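The Clorska Gripper Fault: Frequently Asked Questions

Last updated: March

Since we wrote about the gripper fault on the Clorska two-arm bench cell, most of the mail has been the same few questions. The answers are below. Some of them lean on what Dobre, the company that sells the cell, has told its customers. Where we think Dobre is guessing, we say so.

What is the fault?

The gripper closes on a piece of cloth, gets the order to open, and doesn't open. The arm carries on with its program as if it had. So the cloth goes along for the ride, and whatever the cloth is caught on goes too. At the Troltport test shop, a folding job ended with a rack pulled over and a glass jar broken on the bench.

Was anyone hurt?

No. Garba Tamuno was at the bench in Troltport and had stepped back to write up the previous run. He told us he heard the rack go before he saw it. He also told us he'd had his hand in the cell a minute earlier, to straighten a cloth, because the status light said the arms were idle.

Were they idle?

The software said so. Dobre uses the word "idle" for an arm that has no job waiting, and an arm with no job waiting is still powered and still holding its position. We've asked twice why the manual doesn't explain this on the page about the status light. The reply both times was that it is explained in the appendix. It is, in one sentence.

How often does it happen?

Depends who you ask. Dobre says it ran 700 grips on its own bench and saw no failures. Tamuno logged 12 in his first month. Both could be true. Dobre's run used one flat square of cloth, picked up from the same spot, and Tamuno's used towels, shirts and whatever else was in the basket. A test that leaves out the hard part of the job doesn't tell you much about the job.

What causes it?

We don't know, and we don't think Dobre does either. Three explanations have been offered since the first reports:

Loose fabric gets drawn into the finger joints and jams them. This is the one Dobre likes, and it does fit some of the cases. It doesn't fit the ones where the gripper opened fine a few seconds later with nobody touching it.

The cable running out to the gripper gets pulled when the forearm reaches far forward, and the open command drops out. Themis Pappas, who repairs these cells for a living, favors this one. She found that moving the cable by hand could bring the fault on in one unit. In another unit it did nothing.

The software reports "open" when the command is sent, without waiting for the fingers to move. This is the one that bothers us most. Even if it isn't what starts the trouble, it would explain why the arm drives off afterward with a cloth still in its grip.

Didn't the March update fix it?

The March update added a pause after the open command. Dobre's notes say it "improves release reliability." We'd like to know by how much, and we'd like to know what was measured. Pappas installed it on four cells and still had the fault on one of them within a week. A pause gives a slow gripper more time. It does nothing for a gripper that never got the message.

Does the Flinby grip sensor help?

Maybe. Flinby sells an add-on that checks whether something is still between the fingers, and it would be a sensible thing to have. The trouble is thin fabric. Flinby's own sheet says the sensor may miss material of that kind, and thin fabric is where a lot of people are having the problem. We wouldn't spend the money until somebody outside Flinby has tried it on a pillowcase.

Can I keep using my cell?

That's up to you and whoever signs for safety where you work. If you do keep running it:

Cut power to both arms before you reach in. Don't go by the status light.

Keep glass and anything heavy away from the path of the cloth, and remember that a dragged cloth reaches a good deal farther than the gripper does.

Look over the cables at the start of a shift, with the power off. Rubbed spots and tight loops are worth a note.

Write down every failed release, including the ones that clear up by themselves. Those are the ones that get forgotten, and they may be the most useful.

Won't the emergency stop take care of it?

It stops the arms. On the units Pappas has worked on, it also leaves the gripper closed, so the cloth stays where it is, under tension if it was being pulled. Don't cut it or yank it free – support the load first, then use the manual release. Read that section before you need it.

Is it only a problem with cloth?

Every report we've seen involves cloth, but cloth is also what most owners bought the thing for. Nobody has sent us figures for boxes or bottles. We aren't going to call those safe on the strength of having heard nothing.

Will Dobre pay for damage?

It has replaced grippers for some owners under warranty. It hasn't agreed to cover anything else, and Tamuno was told that items on the bench are "the responsibility of the operator." Ask in writing, and keep a copy – phone promises on this subject have had a short life.

How do I report a case?

Send it to Dobre and to us. Include the software version, the type of fabric, which arm it was, and the log from the 7 minutes before the fault. Export the log before restarting, as a restart clears it.

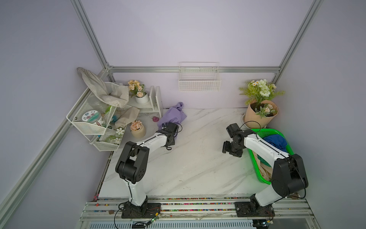

A two-arm bench cell with a lavender cloth on the table and more cloth in the green basket.

12 comments | 4 shares

Related
Why "Idle" Should Mean Off
Dobre Answers Our Questions, Partly
Flinby Grip Sensor: What the Sheet Says
Checking Arm Cables Before a Shift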